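Resettlement on Drimlow: Student Project Report

1. Background
Drimlow is a small island whose southern half was closed after the Irnau landslide. Before the slide it had 2259 residents, most of them in the harbour town of Godoy. The lower streets of Godoy were buried and the ferry pier was lost. Families were moved to the mainland or to Vilov, a village on the north coast that had been used mainly by fishermen in summer. Our project asked how Vilov coped with the people who stayed.

2. Method
We read the parish newsletters held in the island library, the old ferry timetables and two land surveys. We also interviewed 16 households in Vilov. Each interview lasted up to an hour and was written up the same evening. We did not speak to anyone who had left for the mainland, so the report covers only one side of the move.

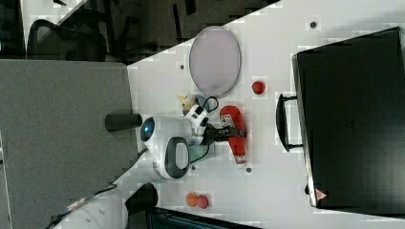

Figure 1. Black case with carrying handle and oval tray on the white table.

3. Findings
Housing was the main problem. Vilov had one shop and a chapel, and the first families lived in the school hall until December. The new houses were built on the slope above the village, where the water pressure is still poor. Several people told us they fill pans at night for the next morning.

Work was the second problem. The Godoy fish market was never rebuilt. Boats now land at Vilov, but the harbour is shallow and larger boats cannot enter at low tide.

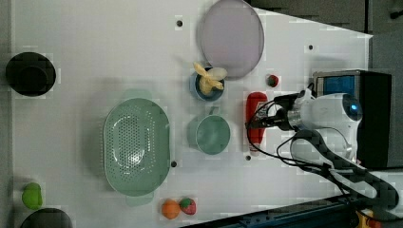
The ferry runs 6 times a week in summer and less often in winter. Older residents said they missed the Godoy pier more than any other building, as it was where they met people. Visitors have started to come back, mostly walkers who follow the coast path as far as the closed area. The current harbour plan allows for roughly 3000 visitors a year. Most households were in favour of this, although four were worried about the water supply.

4. Limits of the work
The newsletters have gaps, and the second survey gives no scale on two of its sheets. We would like to repeat the interviews in winter.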